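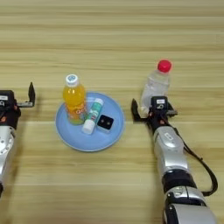
Print | E-mail

Gray marks, dull rims and what a glaze can be asked to do

Most complaints about restaurant plates concern a fault that isn't a fault in the plate. The head of the glaze laboratory at Prodton, which makes vitrified tableware for hotels and caterers, has spent most of a working life reading these complaints, and she keeps the returned plates on open shelving outside her office so that new sales staff have to walk past them. We spoke on a Wednesday morning, before the kiln meeting.

The commonest return carries fine gray lines across the well. Customers call them scratches. "They're deposits," she said. "The knife is softer than the glaze, so the glaze takes metal off the knife. If you run a fingernail across a line you'll feel nothing. If it catches, we're having a different conversation."

The test at the receiving bench is simple. A mildly acidic cleaner is rubbed over half of the plate with a damp cloth, left for a short time and rinsed. If the lines go, they were metal. The untreated half is kept so that the customer can be sent a photograph of both. Last year the laboratory logged 939 returned pieces from all accounts, and metal marking was entered as the primary cause on more of them than any other fault.

That doesn't close the matter. Glazes differ in how readily they pick up metal, and she doesn't pretend otherwise. A smooth, fully matured gloss surface marks slowly. A matte surface gets its look from very small crystals, and each of those works like the tooth of a file. The company's matte line, Cornero, marks faster than its gloss line, Aline, and the data sheets now state this on the first page. For years it was in a footnote.

"The sales department thought it would cost us orders," she said. "It cost us a few. We get fewer letters."

I asked whether a matte glaze could be made that didn't mark. She said that it could be made to mark less, by keeping the crystals small and rounding them off with a little more glass in the melt, and that each step in that direction made it look more like a gloss. At some point the buyer holds it up to the window and says it's shiny. The present Cornero recipe is the forty-third version to be fired as full plates. She writes the number as a numeral, 43, in wax pencil on the back of the reference plate, and that plate is the standard against which production is compared.

Zirconium is the other variable. It is added as zircon to make the glaze white and opaque, and it raises hardness, though coarse zircon particles standing proud of the surface will abrade a knife. The laboratory checks the grind of each delivery before it is released to the mill room. A supplier's certificate is filed but isn't treated as a result.

Colored glazes bring their own arithmetic. A pale glaze hides very little. Gray marks are plain on white and on the light tints, less so on the mid-browns, and on black what shows is the opposite problem, a whitish bloom from hard water. "People choose a dark plate so they won't see marks. Then they see water," she said. Her advice to buyers is to take samples of every color under consideration and wash them in their own machine, with their own detergent, on their own water, for a month before ordering.

The subject of detergent occupied a good part of the interview. Commercial dishwashing detergents are strongly alkaline, and alkali attacks glass. The attack is slow on a well-made glaze, but it doesn't stop, and it speeds up with temperature and concentration. What the customer sees is a loss of gloss, first on the rim and on any raised edge, where the glaze is thinnest. Once the surface has been etched it also picks up metal more quickly, so the second complaint follows the first by some months.

"They'll tell you the plates were fine for a year," she said. "I believe them. They were fine for a year."

The laboratory's own test keeps cut pieces in a hot alkaline solution and compares gloss readings against an untreated piece from the same plate. She is careful about what it shows. It ranks glazes. It doesn't tell a hotel how many washes it will get, and she has struck that claim out of brochure proofs more than once. A dishwasher adds spray pressure, contact between pieces and whatever dose the pump happens to be delivering that week.

Dosing pumps drift. At Evangelista, a banqueting account that buys in quantity, a run of dull rims was eventually traced to a pump feeding well over the set concentration. The plates had been blamed, then the rinse aid. The customer's maintenance contractor found the fault when checking something else. The laboratory had by then examined a box of returned ware and reported that the glaze composition and thickness were normal, which the customer had taken as an evasion.

She thinks that was reasonable of them. "A report that says everything is normal is no use to somebody holding a dull plate. We now ask for the detergent name, the dose and the wash temperature before we open the box." The form runs to one side of paper. About half the forms come back with the dose left blank.

Decoration is more vulnerable than glaze. On-glaze transfers are applied to the finished plate and fired again at 800 degrees Celsius, far below the temperature of the glaze firing, so the color sits on the surface in a soft flux and is exposed to everything. In-glaze decoration is fired hotter and sinks in. It lasts longer, with a restricted palette – the reds in particular suffer. A crest on the rim of a plate will usually survive if it is in-glaze and blue. Buyers who want an on-glaze gold band are asked to sign for it.

"I don't try to talk them out of gold," she said. "It looks very good. I tell them how long it'll look very good."

Chipping was the one topic on which she was prepared to assign blame freely. Rim chips come from stacking, from scraping food waste against the edge of a bin, and from racks in which plates of mixed diameter are allowed to knock together. A rolled edge resists this better than a thin one because there's more material behind the point of impact. Glaze in slight compression also helps. The body shrinks a little more than the glaze on cooling, the glaze is squeezed, and a small crack has to overcome the squeeze before it can run. Too much compression and the glaze flakes off the edges. Too little, or tension, and it crazes.

Crazing is checked by heating a plate, dropping it into cold water and staining it with dye. Ware from each kiln is tested this way, and a failure holds the whole kiln load. Holds are uncommon, and the last one, in April, was put down to a change in the quartz content of a body delivery. Two loads were held, and both were eventually broken up for grog. She declined to give the cost.

Footrings came up only because I had put my coffee cup down on a stack of test plates and was asked to move it. The unglazed ring on the underside of a plate is the hardest thing on it and is the cause of most circular marks in the well of the plate below. Prodton polishes its footrings after the glaze firing. Cheaper ware is often left as fired. A buyer can check by drawing the ring lightly across the back of another sample, and she recommends doing it in front of the sales representative.

Cleaning marked plates in bulk is possible and, in her view, seldom organized properly. A kitchen will scrub them by hand with scouring powder, which takes off the metal along with some of the gloss. A soak in a suitable acidic product, made up to the maker's instructions and followed by a normal wash, does the job with less labor. Acid cleaner must never meet a chlorine product, and the soak should be done away from the machine's chemical store. It should be repeated on a schedule, before the marks are bad enough for a guest to mention.

I asked what she used at home. Seconds, she said, from the gloss line, with pinholes on the backs. They have been through a domestic machine every night and have some gray lines in the middle. She hasn't cleaned them.

The laboratory's current work is on glaze thickness. Spraying leaves the rim thinner than the well, and the rim is where dulling starts, so the obvious measure is to put more on the rim. Trials with an extra pass gave an even coat on flat plates and runs on coupe shapes. A revised spray angle is being tried on the smaller sizes first. No change has been made to production, and the data sheets will stay as they are until the alkali results are in – the current set comes out of the bath next month.

Print | E-mail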